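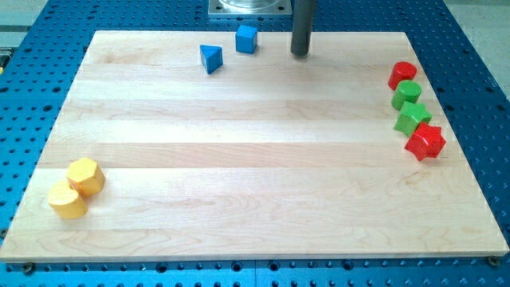
The Case for the Small Task

Each April the applied robotics course at the Gethin School of Technology closes with a public afternoon, and each year the faculty receives the same comment from visitors. Parents, trustees and local employers ask why students who have spent two terms with an industrial-grade arm are still moving painted blocks across a board. Some of them ask it kindly. Others point to the regional competition, where teams of the same age send wheeled machines around an arena at considerable speed, and wonder whether the school has lost its ambition.

The question deserves a serious answer. It is my view that the block exercise is the most demanding work this school gives its students, and that the proposal now before the curriculum board, which would replace it with a second competition season, should be declined.

The exercise is easily stated. A set of colored wooden pieces is placed on the board, and the student's program must move them into an arrangement described in a single written sentence. "Put the stars together." "Group the pieces by color, away from the center." A child of four can satisfy either instruction. A student of seventeen, writing for a machine, must first decide what the instruction means. How near is together? If two pieces touch, have they been grouped or have they collided? Does a cylinder that has fallen on its side still count as placed? The competition rulebook settles such matters in advance, over 69 pages. In the block exercise the student settles them and must defend the decision in writing.

That written defense is where much of the learning occurs. Last year Branwen Owen, then in her final term, submitted a program that completed 14 consecutive arrangements without a fault. Her report was chiefly concerned with the fifteenth, in which the arm nudged a cylinder off course and the program, having no means of noticing, reported success. She spent the remaining weeks of the course on that one failure. Her final program was slower than the first and scored lower on our timing sheet. It was also the only one in the class that could be trusted to say when it was wrong, and the examiners were right to give it the highest mark.

I do not wish to be unfair to the competitions. Our team, Tridance, has represented the school well for six seasons, and Elin Wogan has built it with great care. Students who would never have entered a workshop have come to engineering through it. The noise, the travel and the matching shirts have real value to young people. My concern is with what happens when the contest becomes the curriculum. A competition rewards the machine that works once, on the day, in front of a crowd. Teams learn quickly to build for that moment, and they would be foolish to do otherwise. The habits they acquire in doing so are difficult to remove later.

The matter of cost has also been raised, and I find the argument weaker than its supporters suppose. The present proposal would require a registration fee, transport on competition weekends, and a new set of parts every season, because the rules change every season. The blocks were bought for the first class that took the course. When a piece is lost, the replacement costs very little. Pirjo Harju, who teaches the second-year group, has calculated that her students completed 455 recorded attempts in the last school year, at no expense beyond electricity and her own patience. Few of those attempts would have interested an audience. Every one was logged, and the students could read back through their own errors and find the week in which a particular mistake stopped occurring.

There is one criticism I accept in full. The public afternoon does the exercise no favors. Visitors arrive, watch an arm move a piece a short distance, and leave before anyone has explained what the student had to decide. Rhiannon Kemeys has suggested that guests be invited to write the instructions themselves and see how the programs interpret them. I support this. A trustee who has asked a machine to "tidy up" and has then been asked by a student what precisely was meant will understand the course better than any brochure could make possible.

The board meets on Friday. I ask its members to keep the block exercise as the final assessment, to leave the competition season at its present length, and to grant the second-year group the additional laboratory hours it requested last fall.

Armelle Leblanc
Senior Instructor, Applied Robotics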